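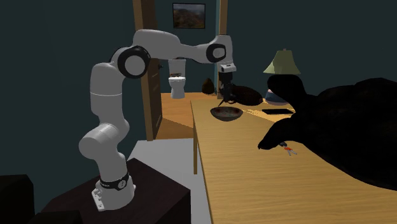
Day 2 of teaching the arm by remote control and I'm hooked! I steer, it records, then it tries the task alone.

Task for July: pick up the bowl, move it down the table, let go gently. Sounds easy. My first 60 demos were so wobbly I tossed them all.

Big tip: slow down before you close the gripper. Ambaye copies every hesitation you make, so pause on purpose or don't pause.

Goal is 600 clean runs in sim. Grallunow folks, how many did you need for bowls?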